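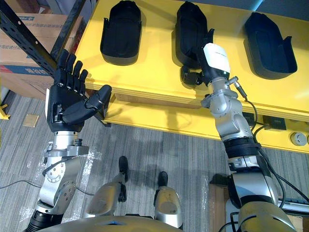

Two arms, one yellow shelf.

Okay, so the Neltus patch finally landed and I have been up way too late with it! If you only play Virkholm on weekends you may not have noticed much, but for those of us who main Egan it's a whole new game. His low sweep now recovers fast enough that you can block after it (hooray), and in exchange they shaved a bit off his wall damage. I'll take that trade any day.

The bigger deal for our local bunch is the stage list. Harbor is out of ranked play, and I know Jolene Tamihana is going to be grumpy about that one — she won 74 matches on it last season and has the screenshot to prove it. Rooftop is back, with the breakable floor switched off.

Our May bracket is going ahead in Flenstead, doors at 4, first matches about half an hour later. It's best of 3 until the semis. Bring your own controller, and please unpair it from your console at home before you come. We lost a good chunk of last month's evening to someone's pad waking up mid-round.

Kevin Lozano is running the stream again and would love a second person on commentary. You don't need to know frame data, just be able to talk. Niamh Ó Briain has two spare arcade sticks to lend, so message her if you'd like to try one.

I still can't beat Gediminas Mägi's Egan with my Egan. Tips welcome!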